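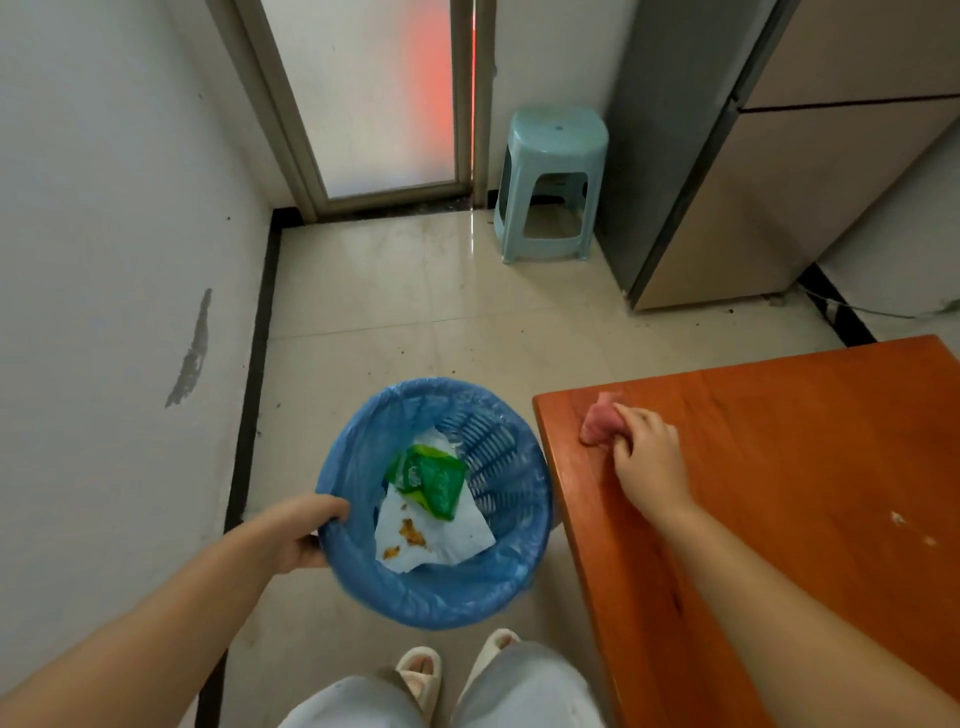

The ferry to Brellemen stopped running in November, two weeks before my father's house sold, so I had to drive the long way around the bay to sign the papers. It was 97 miles instead of six. I left before it was light and took the thermos and the folder and a change of shoes.

My sister had wanted to come. She had a cold, and her youngest had a cold, and in the end she called me the night before and said she trusted me with it. Then she called again and asked me to look for the barometer.

"It was in the hall," she said.

"The hall's empty. We cleared the hall in the summer."

"Well, look anyway."

The barometer had been made by a company called Wotent, which had closed before either of us was born. It had a brass rim and a white face, and the needle had been stuck between Change and Fair for as long as I could remember. My father tapped it every morning on his way to get the paper. He tapped it with the knuckle of his first finger, twice, and looked at it, and then he went out. If it was raining he took his hat. He never said anything about what the needle showed.

The road around the bay goes through Panganiban, where there's a gas station and a feed store and a place that used to be a bank. I stopped for gas. The woman at the register asked if I was going over for the fishing, and I said no, I was selling a house. She said which one. I told her the one past the boatyard with the green steps, and she said, "Oh, the weatherman's."

I said my father hadn't been a weatherman. He had worked at the Brarex plant for most of his life, on the line first and then in the office, ordering parts.

"No, I know," she said. "But that's what we called him. My husband fished out of there. He used to go up and ask him."

"Ask him what?"

"If he should go out."

I stood there with my card in my hand. There was a man behind me with a bag of ice, so I paid and moved over by the window, and she rang him up, and then she went on as if we hadn't stopped.

"They all did. Before the radio was any good over there. They'd stop by his steps early, four or five in the morning, and he'd come out and tell them. I don't think he was ever wrong. He was wrong once, but that was wind, and he'd said to watch for the wind."

I asked when this was, and she thought about it and said it was before she had her first, so it would have been when I was three or four. I didn't remember any men on the steps. I remembered the green paint, and that you couldn't sit on them in summer without getting some on you.

It took another hour from there. The road comes down out of the trees and runs along the water for a while, and the bay was flat and gray, with a line of darker gray where the channel was. I could see the ferry tied up on the far side with a tarp over the wheelhouse. There had been a letter about it in the paper. They needed 3000 riders a year to keep it going, and they hadn't had that many in a long time.

The buyers were a couple from upstate. They were waiting on the porch with the agent, all three of them with their hands in their coat pockets. The wife had a tape measure clipped to her belt. She asked me if the windows on the bay side stuck, and I told her they did, and that you had to lift before you pushed. She wrote that down on the back of her hand.

We signed in the kitchen, standing up, using the counter. There was a question about the well, and another about the shed, and then the agent gave me a copy of everything and I put it in the folder. It was over by two. I asked if I could walk through once by myself, and they said of course and went out to look at the shed.

I did look in the hall. There was a lighter patch on the wallpaper, round, with a nail at the top. I looked in the closet under the stairs and up in the attic, where we had left a bed frame that came with the house and would have to stay with it. I looked in the shed after the others came back in. There wasn't anything in there except a rake and half a can of the green paint.

On the way out I put my foot on the bottom step and it moved. I had forgotten that it did that. The board on the left side had never been nailed down at the back, and if you got your fingers under it you could lift it up. I used to keep shells in there. I went down on one knee in my good pants and lifted it.

The shells were gone. There was a tobacco tin, rusted along the seam, and inside it was a school notebook folded in half the long way. The pages had gone soft. He had ruled it into columns with a pencil. The date was in the first one, then a number, then a few words. *S.W., backing. Gulls in. Told them go.* The next line said, *Same. Told them go.* A few pages on there was one that said, *Don't like it. Told them wait. Two went.* The line under that one was just the number. Then, on the next day, *Both back.*

I read it until my knee hurt. Then I sat down on the step, which was dry, and read some more. The last third of the notebook was blank. The final line said *Needle stuck. Told them I don't know.* After that there was nothing.

I tried to work out how old he would have been. Younger than I am now. I thought of him going past it every morning afterward and giving it two taps, on the chance.

The husband came around the corner of the house and saw me sitting there. He asked if I was all right.

"This board's loose," I said. "You'll want to watch it."

"I can put a couple of screws in that."

"You could," I said.

I put the tin back in the hole and kept the notebook. I don't know why I wanted him to have the tin. I set the board down over it and stepped on it to make sure it was level, and then I shook his hand and went to the car.

My sister called when I was halfway up the hill. The signal is bad along there and I had to pull over to hear her. She wanted to know if it had gone through, and I said it had. She wanted to know if I'd found the barometer.

"No," I said. "Somebody must have taken it."

"It didn't even work."

"I know it."

She coughed for a while. I could hear her television. She asked what the weather was like over there, and if I was going to have any trouble getting back.

I looked out at the water. The gulls had come in and were sitting all along the seawall, facing the same way, and the line over the channel was wider than it had been that morning. I rolled down the window. The wind was on the left side of my face.

"I think I've got a couple of hours," I said, and she said to call when I got in.

200 shares | 2 comments

Contact | Copyright, all rights reserved | Back to top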